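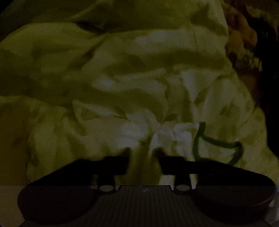 Small firms should split their networks up sooner than they do. I have looked after office networks for long enough to have an opinion on this, and mine is that a single flat network, with every printer, phone, till and laptop in one broadcast domain, is a bad habit that survives because it works on day one. The plan is usually sound when somebody draws it. A few years later it looks like bedding that has been slept in: the leaf print is still on the cloth, but you only catch a few of the leaves along the creases, and you have to guess at the rest. Most of the address plans I am handed are in that state. There is a range for printers, and there are printers in it, and there are also two cameras and a door controller.

The usual reply is that VLANs are for big companies. I don't agree. A managed switch costs little more than an unmanaged one now, and most small firms already own switches that can do the job. They are just left on the default settings with everything in VLAN 1.

The Usthorpe office

The site that settled it for me was an office in Usthorpe with nearly 300 devices on one subnet. Someone had widened the mask when the addresses ran out, which was the quick fix, and then carried on adding things. One January morning a desk phone was plugged into the wall twice, once through each of its ports, and the loop took down the whole building. Spanning tree had been switched off on the access switches years before because it made the old PCs slow to get an address.

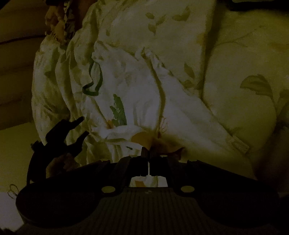 Separate VLANs would not have prevented the loop, but they would have kept most of the damage to the phones. On a flat network there is no local trouble. Take hold of one fold of a white duvet cover with green leaves on it, and what you have between your fingers is still part of the same cloth as the far corner. The tills in Usthorpe had nothing to do with the phones, and they stopped all the same.

I will grant the other side one point. Badly done segmentation is worse than none. I took over a job from a firm called Grelten where there were 6 VLANs at the head office and a different numbering scheme at the Burnow branch, so that guest wireless at one site had the same tag as payroll at the other. Nothing was written down. Every fault call began with working out which site's numbers we were talking about. 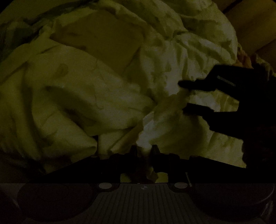 What I would do

Start with three or four networks and no more. Staff machines, phones, guests, and a last one for the things you can't patch. Use the same numbers at every site, even where a site has no phones yet. Put rules between them, since a VLAN with open routing to all the others only tidies up the broadcasts.

Then turn spanning tree back on, with edge ports set properly so the PCs get their addresses quickly. Keep the whole plan on one page. At Figueroa we keep ours in a plain spreadsheet, and it has lasted longer than both of the documentation tools we paid for.
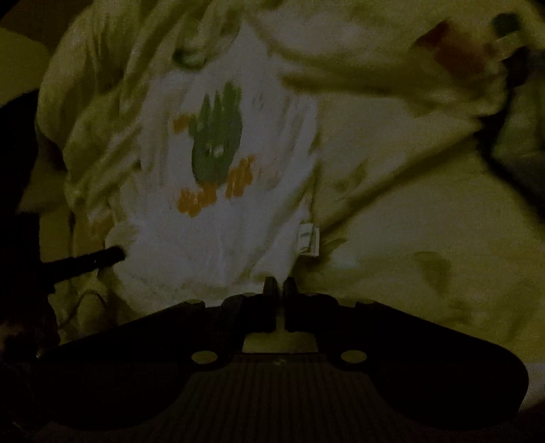 Crumpled pale fabric in dim light.

Moving an existing site across takes planning, and I don't want to pretend it is painless. The printers are always the worst part. Somebody has typed an address into each one by hand, and somebody else has typed it into the laptops. Allow an evening for them, do one floor at a time, and leave the old subnet routed until the traffic on it has stopped.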